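Home & Trade Textbooks > Flooring and Interiors > Free Chapter Openings

Floors in Use: An Introduction to Hard Surfaces in Occupied Rooms
Ferwood Press

Chapter 13
Stone Floors and the Furniture That Stands on Them

In the last chapter we dealt with wood floors and the way they move through the year. Stone moves very little by comparison. A stone floor that was laid well will stay flat for decades, and most of the trouble it gives comes from what is put on top of it. A chair leg with a worn tip can mark a polished floor in one evening. A potted plant that leaks for a month can leave a ring that has to be ground out by a professional.

This chapter is about that upper side of the floor. It covers the surface of the stone, the joints between the tiles, and the small parts at the bottom of furniture that meet the floor many times a day. The bed under the tile was covered in Chapter 11 and will come up again only when a crack or a loose tile makes it necessary.

Words used in this chapter

Finish: the way the top of the stone has been worked. A polished finish is smooth and reflects light. A honed finish is smooth but dull.

Veining: lines or clouds of another color that run through the stone. They are part of the stone and go below the surface.

Grout joint: the filled gap between two tiles.

Etching: a dull mark left where an acid has eaten into the surface. It is often taken for a stain, but nothing has soaked in.

Foot cap: a cover fitted over or into the end of a furniture leg. Also called a ferrule, a tip or a glide, depending on the shape and on who is selling it. We use "cap" for a cover that goes over the end of the leg and "glide" for a flat piece fixed underneath.

13.1 What kind of stone is it?

Before deciding how to clean a floor or what furniture it will stand, find out what it is made of. The two groups that matter most in houses are the stones that react with acid and the stones that don't. Marble, limestone and travertine react. Granite and most slates do so very little or not at all.

Marble is soft for a floor. A steel knife will scratch it, and so will grains of sand carried in on shoes. It was chosen for floors all the same, in hallways, dining rooms and covered porches, and in warm places it is valued for staying cool underfoot. The white and cream kinds are the ones most readers will meet. Even within one delivery the tiles differ from each other, some nearly plain and some heavily clouded with gray. A careful tile setter opens several boxes at once and mixes them before laying, so that the dark tiles don't all end up in one corner.

Some floors that look like marble are porcelain with a printed surface. Look for a repeat. On printed tile the same vein will turn up again a few feet away, perhaps turned around. If a chipped edge can be found, under a threshold or behind a door, check whether the color carries on below the surface. The two materials are looked after differently, and the advice in the rest of this chapter is for real stone unless it says otherwise.

13.2 Straight and diagonal layouts

Square tiles can be set in line with the walls or turned on the diagonal. A diagonal layout has several effects on daily use that are worth knowing.

The cuts all fall at the walls, where every edge tile has to be a triangle or a clipped piece. The sharp corners of these pieces are weak. When a tile breaks in a diagonal floor, look at the border first.

Furniture is usually placed in line with the walls, which means it sits across the joints at an angle. A dining chair on a straight layout may have two legs riding along the same joint each time it is pulled out. On a diagonal floor the legs cross the joints and leave them again quickly. Wear along the grout is spread out more, though each crossing gives the leg a small knock if the joint is low.

Diagonal floors are also harder to read by eye. Dust, water and small marks get lost among the crossing lines, and more so when the stone is veined. Cleaning in a pattern helps. Work from wall to wall in strips the width of the mop and follow the wall, not the joints.

13.3 Cracks, veins and seams

Three kinds of lines can be found on a marble floor, and students often mix them up.

A seam is the line between two tiles. It is straight and it belongs to the pattern.

A vein is a line in the stone. It bends, fades and branches, and it normally stops at the edge of the tile. The next tile has its own. Run a fingernail over a vein and in most cases nothing is felt.

A crack may be straight or crooked. If it passes from one tile into the next, across the joint, the movement is probably in the bed or the slab below. If it stays inside one tile, it may have come from a dropped object or from a hollow place under that tile. Tap both sides with a coin and listen for a change in the sound.

Hairline cracks that have been in a floor for years and haven't opened need no repair. Record where they are and check them again at the next inspection. Many older marbles also have natural fissures, and these were often filled at the factory before polishing. A filled fissure can lose its filling over time and then looks like a new crack.

13.4 Metal furniture on stone

Metal chairs and tables made from bent tube are common on stone floors, indoors and on porches. They are light, they stand up to damp, and they can be carried by one person. Their weak point is the end of the leg. A tube has a thin round edge, and a bare tube edge under the weight of a seated adult will cut a curved scratch into polished marble.

For this reason the tube ends are capped.

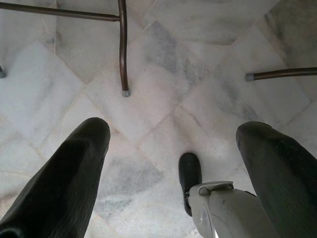
Caps are made in rubber, in soft plastic and in hard plastic, and each has its own faults. Rubber grips well and is quiet, but some dark rubbers leave a stain on pale stone if they stand in one place for a long time. Gray and white caps are sold as non-marking. Hard plastic slides easily, and it also picks up grit, which then acts like sandpaper.

The shape of the leg makes a difference as well. A straight leg stands flat on its cap. A leg that curves outward near the bottom can meet the floor at a slant, and then the cap wears on one side. Turn the chair over and look. If one side of the cap is thin, the metal inside will come through there first.

Not every leg of a chair touches the floor at the same time. On a stone floor, which has no give, a frame that is slightly out of true will rock on two opposite legs. Owners often cure this with folded card. A thicker cap on the short leg does the same job and doesn't soak up water.

Fitting a new cap is simple:

Measure the outside of the tube, above any paint that has built up at the end. An 18 mm tube takes a cap sold as 18 mm, and the next size up will fall off within a week.
Pull off the old cap and wipe out any rust or sand.
File the tube end smooth if it has a burr.
Warm the new cap in hot water, dry it, and push it on with a turn until the end of the tube reaches the bottom.
Stand the chair up and press down on the seat.

Replace the whole set together — mixed caps wear at different rates and the rocking comes back.

13.5 A case from practice

The Giraldo guesthouse has a breakfast room floored in white marble and furnished with 43 metal chairs. The room was polished in May. By the end of the season the floor was dull in a band beside each table, and the owners asked for it to be polished a second time.

The chairs were turned over first. Many caps had worn through at the outer edge, and others were packed with sand from the path outside. The caps were replaced, a longer mat was laid at the garden door, and the polishing was put off until the following year. It was then needed only in the band nearest the door.

Keep this case in mind while reading Sections 13.6 to 13.9, which go through cleaning, sealing, polishing and repair in that order. In each of them the first step is to look at what stands on the floor.

Before you read on

Choose a room with a hard floor. Turn over one chair and write down the material and condition of each cap or glide. Then look at the floor where that chair is normally pulled out and write down any marks, with their length and direction. Keep your notes, as you will need them for the exercise at the end of Section 13.7.

Continue to 13.6: Routine Cleaning of Polished Stone

Posted in Free Chapter Openings, October 12, 2018

Related chapters and guides
Chapter 12: Wood Floors Through the Seasons
Chapter 14: Rugs, Mats and Runners
Tiden Guide to Chair Tips and Glides
Kotwood Workbook: Measuring a Room for Tile
Outdoor Metal Furniture: Rust, Paint and Storage

This site uses cookies to remember your reading place and to count visits. By continuing to browse you accept our use of cookies. Accept | Read our cookie policy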